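Sterbridge toy swap finds a bigger table

The Sterbridge toy swap is back, and what a start to the year it has had! Flora Cowie has opened up her living room for the sorting, and 91 toys have already gone to new homes.

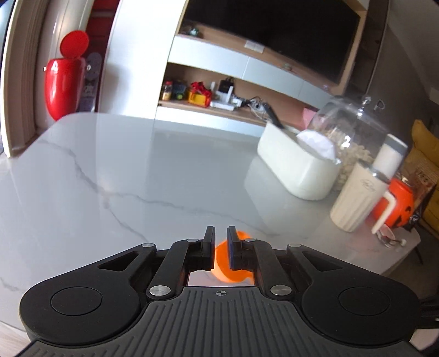
An orange jack-o'-lantern bucket on the marble tabletop, with a green toy truck on the shelf behind.

"I love it when the table fills up," said Flora, who began the swap in December with her neighbour Fares Smadi. They'd be thrilled to reach 500 by summer, and families from Tendport are now joining in too.
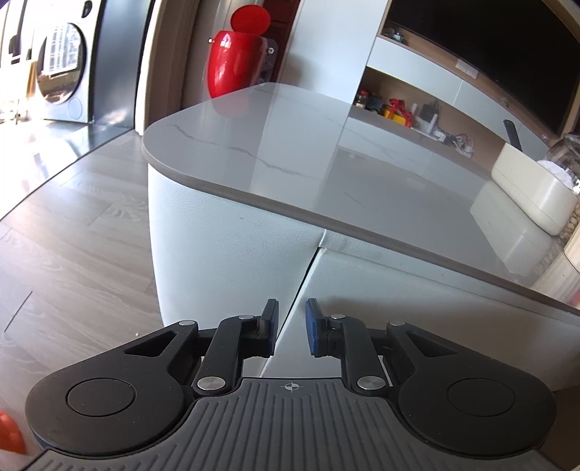

How to join in

Drop clean toys at Jardine Hall before March 10, 2019.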